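I caught Kaisu Hakala on a video call one evening in December, and she was already knitting when her camera came on. A sock, naturally. She's the designer behind the Hiltwood mitten patterns (I've made the plain ones twice and I'm eyeing the cabled pair), and I'd been wanting to ask her about thumbs for ages.

"Oh, thumbs," she said, and put the sock down. "Everyone writes to me about thumbs!"

Her trouble with them goes back to her first published pattern, Aaltonen, a colorwork mitten with a thumb that sat right at the side seam. It looked lovely flat. On a hand it pulled across the palm, and her test knitter Davina Skinner told her so in a very long email. "She was right about all of it," Kaisu said. "I sulked for an evening and then I ripped it back to the cuff."

So now she works a gusset set slightly toward the palm, and increases every third round until it's wide enough. I asked how she knows when to stop, because I always go too far and end up with a sort of wing. 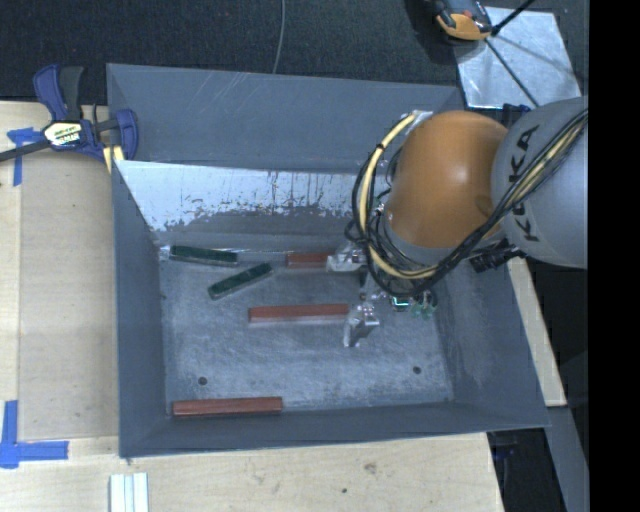 "Try it on," she said. "I know people hate putting stitches on scrap yarn. Do it anyway. The gusset should reach the crook of your thumb and not a row past it." Her own thumbs take 20 stitches in worsted. Mine take 23, and we agreed that I probably knit looser than I admit.

We got on to yarn after that. She likes something woolly and a bit sticky for mittens and she won't use superwash for colorwork at all. "It slides around and the floats go baggy. For a baby, fine, you need to wash it. For me, no." Her new pattern, Ludeta, takes almost 300 yards for the longest cuff, and she's written the chart so you can skip the cuff motif if you're short.

I had to ask about the holes at the base of the thumb. I get them every single time! Kaisu picks up two extra stitches on each side of the gap, twists them, and decreases them away on the next round. "And if there's still a hole, you have a yarn tail right there. Sew it shut. I do."

She's charting a kids' size next, and Davina has already asked to see the thumb.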